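How to keep a bird list you can still trust next year

Most advice on listing starts with an app. I'd start with a notebook, because I've seen what happens to people's records when the app changes hands. My own list has 400 species on it, and I'd stand behind every one except a stint at Juron in October, which I've now struck off.

Step 1. Write it down before you look it up. Size, bill, legs, call, what it was doing. Once you've opened the field guide you'll remember the plate instead of the bird.

Step 2. Note the light and the distance. "Good views" means nothing. Seventy metres into a low sun is a grey bird, whatever colour it was, and you should say so.
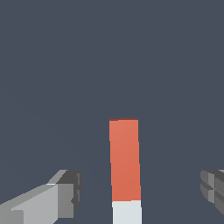
Red on dark grey.

Step 3. Leave it overnight. If you were sure at the hide and less sure at breakfast, go with breakfast. I know the usual line is that first impressions count. Mine have mostly been wrong, and waders are where they're wrong most often.

Step 4. Don't borrow certainty. Five people at Gredero agreeing on a sandpiper may be one person's opinion and four polite nods. Write your own notes before you talk to anyone.

Step 5. Keep a "probably" page. Software hates this and will push you to pick a species. Ignore it. A probable is worth having, and it stays off the total.

Step 6. Once a year, go through the lot with a pencil and cross out anything you wouldn't argue for. I lost three last time and felt worse for a day.

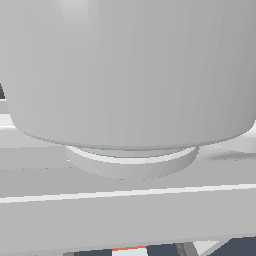 Szu-yu Lam wrote in to say that this is all very well for rarities, but if she took field notes on every silver gull at Flarnavel she'd never leave the car park. Fair enough. Use a tally for the common stuff, though I'd still look twice at flocks. A count of exactly 2000 in anyone's records makes me wonder who did the counting, and how long they stood there.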